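### 3.2 Surface clearing and item placement

Shared tables in break rooms and small kitchens tend to collect items that have no fixed place. In the Wiltik survey, 136 tables were inspected over one term, and the objects most often left standing were storage containers, drinking vessels and drying racks. Maksymiv's earlier classification sorted such items by owner. We sort them by footprint and by how they behave when lifted, which proved easier to apply on site.

Three properties were noted for each item: the area it covers on the table, whether its walls flex under light side pressure, and whether its contents can be judged from outside. The last property matters more than expected. Staff at the Kanagaratnam site left opaque tubs in place for days, while clear or frosted ones were dealt with sooner. Printed lettering complicates this judgment, as dark script on a translucent wall is easy to read only against a light backing. Where the backing is busy, the letters and the contents are easily confused.

Racks were treated separately. A wire rack is light for its size but covers a large area, and its tray is often raised on feet, so crumbs and water can gather underneath. We recorded racks by their base and ignored the height of the cage. The usual position was the far part of the table, which leaves the near part free for work. Under the Privell scheme this counts as a clear surface, provided that the remaining area holds no object. Small marks and single crumbs are ignored – the scheme is concerned with obstruction, and cleaning is scored elsewhere.

Item records were entered in the Trivumar register, which held 4,000 entries at the close of the survey in May. After repeated entries for the same item were merged, 2,000 remained. Each was assigned to one of 4 handling classes:

- Class 1: rigid, small footprint
- Class 2: flexible wall, small footprint
- Class 3: open wire or slatted, large footprint
- Class 4: all other items

Class 2 gave the most disagreement between raters. Thin plastic may hold its shape when empty and bow when full, or the reverse, depending on how the rim is formed. Raters were therefore asked to press the wall once at mid-height before assigning a class, and to note any creases already present. Class 3 gave almost none.

Figure 4 shows a translucent plastic container with cursive lettering and a wire rack on a light wooden tabletop. 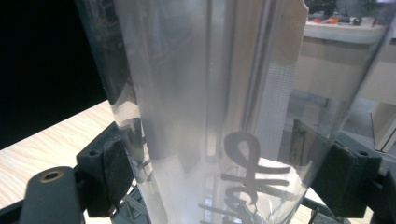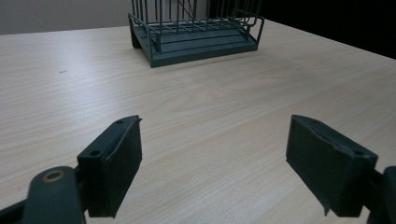

**Figure 4.** Items and surface: plastic container (first panel); wire rack at the far part of the table (second panel).

**Section category:** Household and workplace storage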